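Teleoperating a simulated arm: how I record pick demos that a policy can learn from

I've been teaching simulated arms to pick things up by driving them around myself for two years now, and my first batch of demos was so bad that I deleted the whole folder. So this page is everything I wish I'd had open in another tab back then. It's long, sorry! Get a coffee.

I'm assuming you already have a simulator running with an arm in it, some kind of controller plugged in, and a script that can write joint states and images to disk. If you don't have the script yet, the Zaromley recorder is the one I use (it's a small thing I wrote on top of my own sim setup, and I'll put the settings in as I go). Any recorder will do as long as it saves every step and lets you throw an episode away with one button.

What you need on your desk

A controller with at least six axes. I started on a keyboard and it was miserable, because you end up moving along one axis, stopping, moving along the next, stopping again, and the robot learns exactly that. Now I use a 3D mouse in my left hand and the regular mouse in my right for the camera. A VR controller is even nicer for reaching, but my arm gets tired after 45 minutes, so I save it for short sessions.

You also want a dedicated key for closing the gripper (I use the space bar), one for "save this episode" and one for "trash this episode." Put the last two far apart. I had them next to each other in February and I'm still a little bitter.

Step 1: Set the speed before anything else

Open your teleop settings and turn the translation speed way down, then do a few practice reaches without recording. Keep nudging it up until you feel slightly rushed, and back off one notch. Rotation should be slower than you think. When I twist the wrist too fast, the arm swings its elbow out to keep up and suddenly I've got a big weird motion in the middle of a perfectly nice reach.

While you're in there, check which frame your controller is moving in. Mine defaults to the hand frame, where "forward" means wherever the fingers point. For tabletop work I switch to the base frame, so pushing down on the puck is always down. Much easier on the brain.

Step 2: Pick the object and decide on the grasp out loud

I mean it, say it! "Fingers straight down, close on the raised arm, lift up." It feels silly, but if you start driving before you've decided, you'll hover and wobble and change your mind, and all of that goes into the data.

The scene I'll use for the rest of this page is one I call Trollcombe. It's a room with a Franka arm next to a table, and the job is to pick up a statue. I like it because a statue is a pain to grab. A block is the same from every side, but a figure with its arms out gives you good places to hold it and terrible ones, and you have to commit.

Step 3: Approach from above and stop

Bring the hand up high first, then across, then down. Three smooth moves that blend together, with no sharp corners. Once the fingertips are close to the spot you want, let go of the controller for a moment and look. 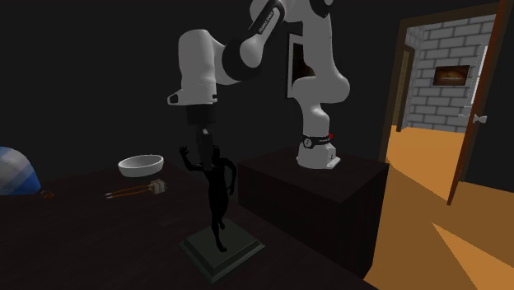

Lining up on the statue in Trollcombe, fingers pointing straight down.

From this angle the fingers overlap the shoulder and the raised arm, and they hide part of the head too. Overlap in one view doesn't tell you how far away anything is, so I always swing the camera around to the side before I go any lower. If I skip that, I'm guessing at depth, and my guesses are terrible. I once closed on thin air for a whole evening and blamed the friction settings.

If your setup has a wrist camera, keep it open in a corner of the screen. You'll use it more than the big view for the last little bit.

Step 4: Descend, close, wait

Go down slowly. Close the gripper. Then wait a beat before you lift, with your hand off the puck. That pause gives the contact time to settle in the physics, and it also gives the policy a clean stretch of "closed and not moving yet," which it seems to need. My early demos had me closing and lifting in the same breath, and the trained arm would happily start lifting with its fingers half open.

Dark objects need extra care at this stage. The statue is nearly black and so are the fingers, and on a dim screen I lose track of which is which. I bump the viewer brightness up for myself only. Leave the recorded camera images alone unless you plan to run the policy with the same lighting.

Step 5: Lift and hold

Lift straight up until the base is clear of the table, then hold for 15 frames and press save. With a tall object, watch whether it swings. If you've gripped it off to one side, it'll want to rotate between the fingers, and that's a trash-it episode for me even if it technically stays in the hand.

Step 6: Mix it up

Reset, move the statue a little, turn it a little, go again. I shuffle the other stuff on the table too (there's a bowl in there) so the arm doesn't memorize one exact layout. Start the hand from different places as well. I forgot that one for ages, and my policy only worked if the arm began in the one pose I'd always used.

Do a few recoveries on purpose: come in slightly off, notice, back up, fix it. Just keep them tidy. You want one clear correction, with no flailing.

Step 7: Watch your own episodes

Boring, but do it the same day. I play mine back at double speed and delete anything with a long hover, a bump into the table, or a regrasp I didn't mean to do. The set I call Fukow ended up at 2,847 episodes, and it got noticeably better after I went through and pulled the sloppy ones out.

A few things people trip over

The arm freezes halfway down. You've probably hit a joint limit. Back out, roll the wrist the other way and come in again. Don't save that one.

The statue shoots off across the room when you close. Check the collision mesh. If the simulator has wrapped the whole figure in one fat convex shape, the gap between the arm and the body gets filled in, and your fingers may already be inside it when they look clear. Split it into smaller pieces.

The playback doesn't match what you did. Make sure you're saving the commanded action and the measured state as separate things. I mixed those up in my first recorder, and replays drifted further off with every step.

I'm writing up the training side next, with the config from Gál (my second, much less embarrassing policy). If your controller isn't one of the ones I mentioned and you've got it working, leave the axis mapping in the comments and I'll add it to the page.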